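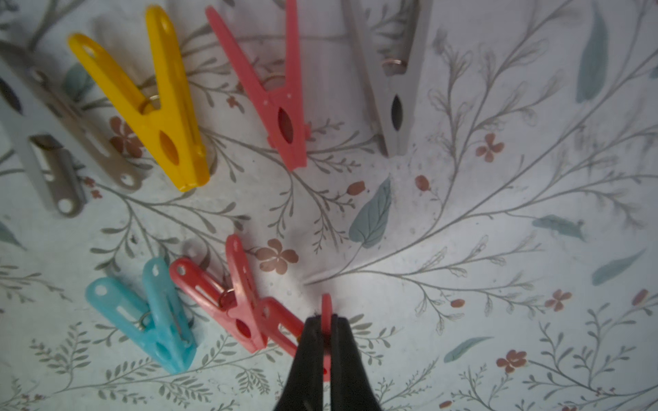
4. Your first small-parts session

By now the arm is clamped, the wrist camera is plugged in and you have run the homing routine from section 3. Time for the fun part! This section takes you through a first session with small household objects, and we suggest clothes pegs. They are cheap, they come in plenty of colours, and they are surprisingly demanding for a two-finger gripper. A Garninine arm that copes well with pegs will cope with most things you find in a kitchen drawer.

Set aside an afternoon for your first go. Later sessions go much faster.

4.1 Laying out the work area

1. Spread a cloth over the table within reach of the arm. A patterned cloth is fine, and we rather like them: leaves and flowers give the camera software something to sort out from the pegs, and a model trained on a busy cloth usually settles down quickly on a plain one.

2. Pull the cloth flat and tape the corners underneath the table top. A fold will catch a fingertip sooner or later.

3. Put out your pegs in mixed colours. Let them point in different directions and leave at least a finger's width between neighbours for the first ten runs. Mix sizes and shapes if you have them.

4. Check the light. Soft, even light works best. A desk lamp from one side throws a hard shadow of the gripper across the cloth, and the depth estimate suffers.

Note: See-through plastic is harder for the camera than solid colours. Do include a translucent peg or two, but expect more misses on them at first. Uriel Arancibia, who wrote the vision module, keeps a bag of clear ones on his desk for exactly this purpose.

4.2 Setting the grip

Out of the box, grip force is set to 8 on the dial in the Kernuser app. That is right for pegs, pens and wooden spoons.

1. Open Kernuser and choose Session, then Small parts.

2. Press Live view. You should see the cloth, with the tips of both black fingers at the bottom of the picture. If only one finger shows, go back to 3.6 and straighten the camera bracket.

3. Jog the arm down over a single peg until the fingers sit either side of one of its arms.

4. Press Close. The fingers should meet the plastic and stop.

5. Lift slowly, then hold for a few seconds. If the peg slides, raise the dial one step and try again.

CAUTION: Do not put your own fingers between the gripper tips to test the force, even at the lowest setting. Use a peg.

CAUTION: Pegs have springs. If you grip across both arms and squeeze, the peg opens, and a worn one can jump apart. Wear the glasses supplied in the box and keep children back from the table.

Note: Gripping a single arm of the peg is usually the steadiest choice. Gripping over the spring looks tidy in live view, but the coil can roll against the pads.

4.3 Recording your runs

You teach the arm by moving it through the job with the hand controller while Kernuser records.

1. Press Record and wait for the beep.

2. Pick up one peg, carry it to wherever you want it and let go. Move at an easy pace. Hesitating is fine – the software trims pauses for you.

3. Press Stop, then Keep or Bin. Be generous with Keep. Runs with a small wobble and a recovery are some of the most useful you can give it.

4. Shuffle the pegs by hand between runs. Press Pause first, and wait for the ring on the wrist to turn amber before you reach in.

5. Carry on until you have enough. Binta Ogunleye on our test bench had good results after 74 kept runs, and her set of 119 was better still with overlapping pegs. More than that brings smaller gains on a job this simple.

Note: If you stop partway, your runs are saved. Name the session something you will recognise next month.

4.4 Letting it try

1. Choose Train and leave the computer plugged in. On the Hurov control box this takes most of an evening. The fan gets loud.

2. When Ready shows, lay the pegs out as you did in 4.1 and press Try one.

3. Keep a hand near the stop button and watch. Seeing it pick its first peg unaided is a lovely moment, and we still gather round for it in the office.

4. If it goes well, press Try all.

If something goes wrong

The gripper closes beside the peg: run the camera check in 3.6, then try again with brighter light.

It picks the peg but drops it on the way: raise the grip dial one step. Check the pads for fluff from the cloth.

It reaches for a flower or leaf on the cloth: record a few more runs with the pegs moved to that part of the pattern, and train again.

Error 122 appears: the wrist cable has worked loose. Press Stop, switch off at the wall, push the plug home until it clicks and restart from 3.2.

Spare finger pads are sold in pairs, part name Valdovinos soft. Fitting them is covered in section 7.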